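December, notebook, evening

Finished the second pass through "The Salt Ledger" for the reading group. Writing this down before it goes out of my head, and so Quyên has something to work from when she types up the sheet.

Short version: better than the first Durnar book, slower in the middle. Durnar is a harbor town where debts are paid in memories, and the clerk who keeps the records has started to find her own name in them. I liked her. She is stubborn and bad at her job in a believable way. The brother is thin. He turns up, gives a speech, goes away again, and by the time he matters I had trouble recalling what he wanted.

The magic is easier to follow this time. In book one you had to guess what a person lost when they paid. Now the loss is set out at the point of payment, and you watch it work through the next few chapters. The scene where the ferryman can't recognize his own boat is the best thing in it. I read that twice.

Problem spots for the sheet:

- Warnia. The author uses it for the country, the old court language and, I think, the river. The map only has the country.

- The first 80 pages could lose the wedding. It sets up the aunt, but she is set up again at the customs house.

- Wi is called a god in the prologue and a family in the letters. May be deliberate. Left it as an open question.
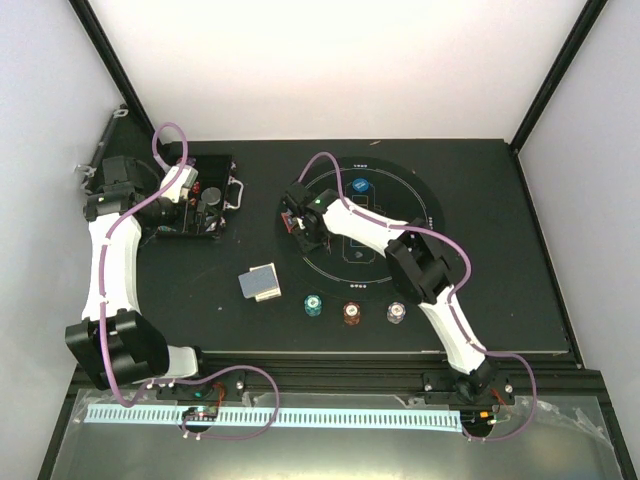 Oanh Lại wrote back that I have the wedding wrong. Her view is that the aunt pays for the meal with the memory of her sister, that this happens in one line when she signs for the wine, and that everything she does at the customs house depends on it. She also thinks the brother is meant to be thin, as he has sold most of himself by then.

Went back and checked. She is right about the wine. I had read straight over it. Crossing out the note on the first 80 pages and putting the wine line in as a discussion point. Not convinced on the brother - if he has sold that much, one of the other characters ought to notice.

Định wants a rating on the sheet. Put down four out of five for now, three for the middle part taken alone.

To do: ask Hòa if the Ekell edition has the same map. Mine has the harbor on the wrong side of the town, or the text does. Sang still has my copy of book one and I need it back to compare the prologues.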